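Pisuvow kitchen pack for gripper sim – worth the license?
Manipulation Software > Simulation assets and environments
8 replies

tarn_offset
Has anyone here run the Pisuvow countertop pack for longer than the trial period? We do pick and place on produce and household items with a parallel-jaw gripper, and our own assets are a mess of mismatched scales. The pack is 624 a year for one seat. Pliltero wants 504 for something similar, but their demo only has rigid boxes and mugs.

Main requirements: wrist camera view, randomized clutter, sane collision meshes on long thin objects.

kp_gain
Had it since September. Short version: the visuals are fine, the collision meshes are uneven, the docs are thin. Scene randomization works as described. You give it a seed, an object list and a surface, and it drops things until they settle. The settle step is slow on our machines if you leave the default contact tolerance.

wristcam_only
Used both. Pliltero has better contact behavior out of the box. Pisuvow has better materials and far more object variety. If you train from pixels, I would take Pisuvow. If you train from state, save the money.

One render from the wrist view, default lighting, marble surface preset, holding the cucumber:

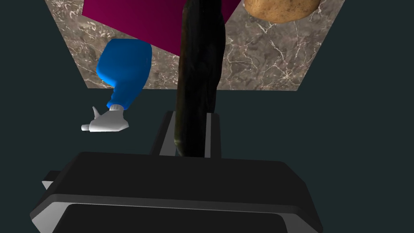
Pisuvow wrist view, cucumber in the jaws, stock lighting

No post-processing on that. Note how dark the cucumber comes out against the background. The texture has some green in it, but from this viewpoint it is close to black, and the fingers are black as well. Our segmentation net had trouble on the boundary until we raised the ambient term.

tarn_offset
Useful, thanks. Is the gripper model theirs or did you import it?

wristcam_only
Imported from our own description file. It took an afternoon, mostly fixing the joint limits. The importer ignores mimic joints, so you have to drive both fingers yourself.

Bandula_user49
I disagree that Pisuvow is the obvious choice for pixels. Look at the render again. The area off the counter is one flat dark color. No floor, no wall, no cabinet. A policy trained on that will treat the counter edge as the strongest feature it has. The marble is nice. The spray bottle highlights are nice. None of that helps if everything past the edge is a void.

We moved to Bandula for this reason. Fewer objects, but every scene ships inside a full room.

wristcam_only
The backdrop is a config option. You can load an environment map or your own room mesh. I left it at stock because the question was about what you get with the pack.

Bandula_user49
Then the pack needs a room mesh you don't get with the pack. My point stands – the price should include one.

kp_gain
Both fair. On the original question about long thin objects: the cucumber uses a convex decomposition and holds up well for end grasps. The potato is a single hull, which is close enough for a potato. The spray bottle is the weak one. The trigger area is wrapped in one coarse hull, so a finger aimed at the neck makes contact before it visually touches anything. We rebuilt that mesh ourselves. Support said a fix was planned and gave no date.

Also check your friction values. The stock ones are too generous. Objects that would rotate in the jaws under their own weight stay put, and your sim success rate will look better than it should.

tarn_offset
That last part is what I was worried about. Are the friction values per object or global?

kp_gain
Per material, and you can override per object in the scene file. We randomize over a range and stopped trusting any result at a single value.

herrero_rig
Adding one more option. Herrero sells single objects without the scene generator. If you already have your own randomizer, buying only the produce set is cheaper than either license. The meshes are plain and the textures are low resolution, but the masses and inertias are filled in correctly, and I can't say that for every Pisuvow item I opened.

tarn_offset
We do have a randomizer, but it places objects on a fixed grid and I was hoping to retire it. I'll run the Pisuvow trial with our gripper file, lower the friction and compare end grasps on the cucumber with what we log on the bench. Will post numbers when I have them.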